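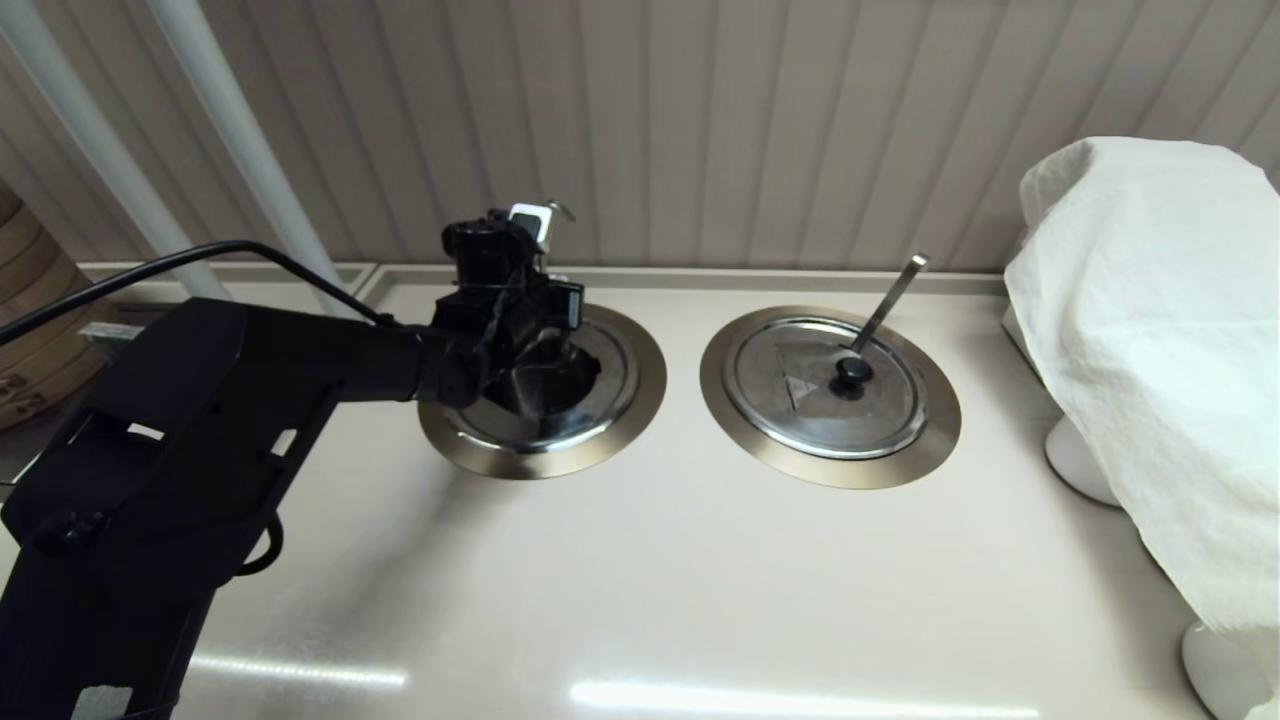 The two wells, lid on the right-hand one.

Counter wells FAQ
By Hendrik Wouters | 25 Aug 2025
Print | E-mail
18 shares | 2 comments

Quick answers, mostly about the Furtado counter. Will add more when I get a minute.

Do the lids stay on all day?
On when you're not using the well, yes. Lift by the black knob in the middle. Not by the edge.

Can I peel the little triangle sticker off the lid?
No. It's a warning label. Wipe over it gently, don't pick at the corners.

What do I clean the metal with?
Warm water, drop of dish soap, soft cloth. Follow the brushed part around, dont go across it. No steel wool, no powder. Bilteo spray is OK for fingerprints, sparingly.

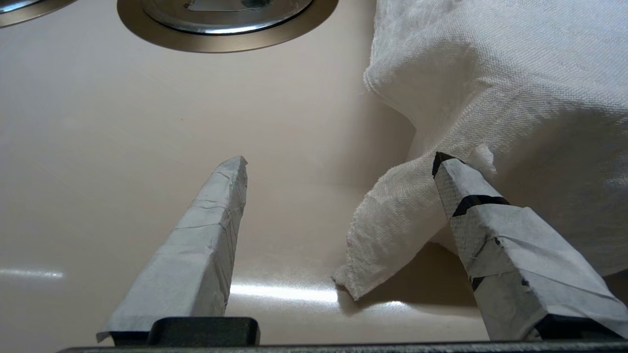 Which cloths are OK on the pale surface?
Plain white ones from the Skedari bundle, 20 to a pack. Anything soft and woven really. Check the hem before you start. The white one bunched up here has a frayed edge and a few loose threads, and a cloth like that shouldn't go anywhere near the metal rims, threads catch. Trim it or put it in the rag bin. Small pink marks are fine as long as the cloth has been washed.

Can I leave a cloth on the counter overnight?
Please don't. Hang it up.

Lid doesn't sit flat, what now?
Take it off, wipe the inner rim, try agian. Still rocking, leave a note at the Drerkari desk with which side it is.

Are spare lids kept anywhere?
One, bottom shelf. More were ordered in February, no word yet.

Print | E-mail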